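Notebook, Skomix balance work, 12/21/21

Picking up where I left off before lunch. The roster sheet is finally in one piece, and I want to get my thoughts down while they're fresh, mostly for Trefor and Iestyn, but also for me in May when I've forgotten why any of this was done the way it was.

So, the match logs. I pulled everything from the closed test of Skomix and threw out the games where somebody quit in the first round, which left 2988 matches to work with. I'm pretty happy with that! Last time we tried to rank the characters we were going mostly on gut feeling and on whoever had shouted loudest in the chat the night before, and the list was out of date before we'd finished arguing over it. (I still think we had Heltidwood too low, and I said so then, and I'll keep saying it.)

The way I've set it up now, every character gets a score for how often their team wins, then a second score for how often they're still standing at the end. I kept the two apart on purpose. Breathnach is a good case. Her team wins plenty, but she's almost always gone by the second wave, so new players think she's weak and drop her, while the experienced ones build whole teams on her. 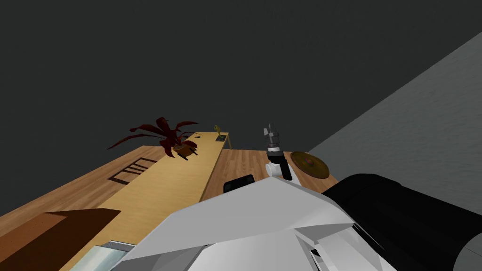
Do we rank a character by how they do alone or by how they do in their best team?
By their best team, with a note beside the name when they need one particular partner to get there.

Iestyn and I went back and forth on that for most of the morning, and it was a good-natured sort of back and forth. His worry is that a beginner reads the top row, spends everything on a character up there, and then finds out the partner is locked behind the late campaign. Fair enough, and that's what the note is for. I've also added a plain column called "early" so you can sort by who is any use in the first few chapters. Trirnden shoots right up when you do that - he costs next to nothing to level and his heal doesn't depend on gear at all.

Now the trouble spot. Of all those matches, 692 had Heltidwood on one side or the other, and his win score is well above anybody else's. I reran it with the top-ranked accounts taken out in case a handful of very good players were carrying him, and he came down a little but stayed in first. I think it's the shield. It refreshes when an ally falls, and it stacks with the armor bonus from the second skill, which I'm fairly sure was never meant to happen. Trefor wrote that skill back when the armor bonus was a flat number, and it has been changed since.

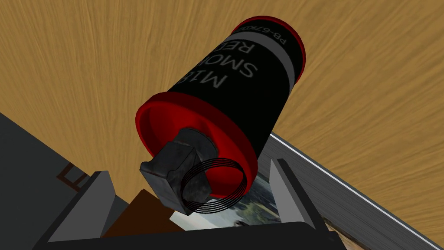
I'd like to try the smallest fix first, so the shield refreshes once per wave and everything else stays put. If we cut his health too we'll never know which change did the work, and people who have put time into him will be sore about it (I'd be sore about it). Trefor is going to make the change on the test branch and leave the live numbers alone.

A few loose bits so I don't lose them. The speed stat in the sheet is the base one, with no gear, so please don't compare it to what you see on your own account. There are 146 matches where the log lists the same character twice on one team, and that shouldn't be possible. I've set them aside on their own tab and haven't touched them. Iestyn thinks it's the summoned copy being logged as a player character, and that sounds right to me, but I'd want to watch a couple of replays before saying so.

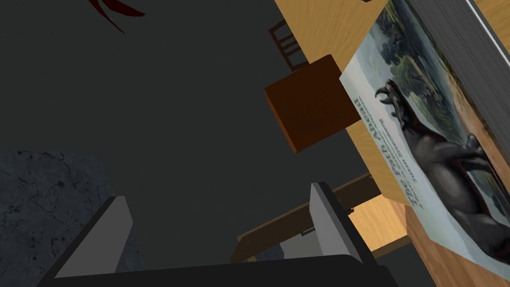 As for the tiers themselves, I've cut them down to 3 for this round. We had far too many before, and half of the talk was over whether somebody belonged just above a line or just below it, when the gap between them was smaller than the noise in the logs. I'll put the borderline names in alphabetical order inside each tier, so it doesn't look like we're hiding a ranking in there.

Next up: rerun with Trefor's shield change, check the replays for the doubled names, and write the short blurb for each character in the bottom tier. I want those blurbs to be kind. Somebody out there loves every one of them, and Iestyn has been playing the worst one for ages and having a lovely time.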